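Jun 19, 2025

Prindness intake numbers came in this morning. 462 people were screened for alcohol use at the three primary care sites between October and the end of May, against a target of 800. The shortfall is almost all at Derkbridge, where the screening form was still on paper until late winter and a good share of the forms never reached the database.

Spent two hours with Yaryna Zakharchenko on the coding of drinks per week. Two of the sites recorded standard drinks and one recorded containers. A 24-ounce can of strong beer went in as one drink at Derkbridge and as three at Clellitow. We agreed to recode from the free-text field where there is one and to set the rest to missing. She wanted to impute. I don't think the data will carry it – the people with no free text are mostly the heavier drinkers, going by their liver panels.

Lev Sirko sent the follow-up protocol back with comments. He wants the call at six weeks moved to four, on the grounds that most of the relapses in the Stetsiuk cohort were early. Fair point, though it means a new amendment and another round with the review board. I said I would draft it.

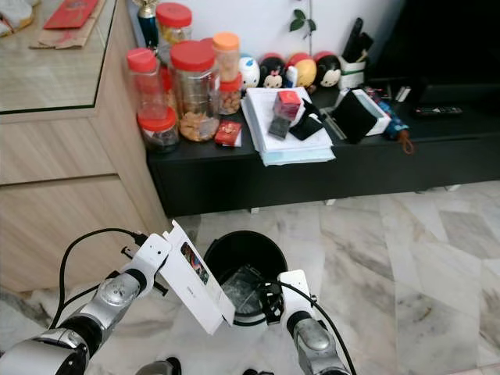
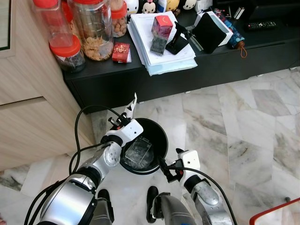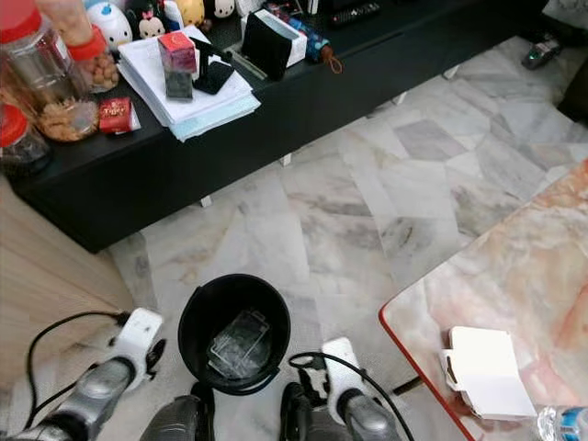 Reread the naltrexone section after dinner. The adherence table counts refills, and a refill is a weak proxy for a pill taken. I added a sentence to the limitations and changed "adherent" to "refilled on time" throughout. Table 3 now has a column heading too wide for the page.

Also found that the 1672 in the draft abstract is visits and should have been patients. The correct figure is 843. Fixed in the abstract and the flow diagram – the poster still has the old one. Need to tell Lev before he sends it to the printer.

Tomorrow: amendment draft, missing forms list to Derkbridge, reply to Yaryna on the container question.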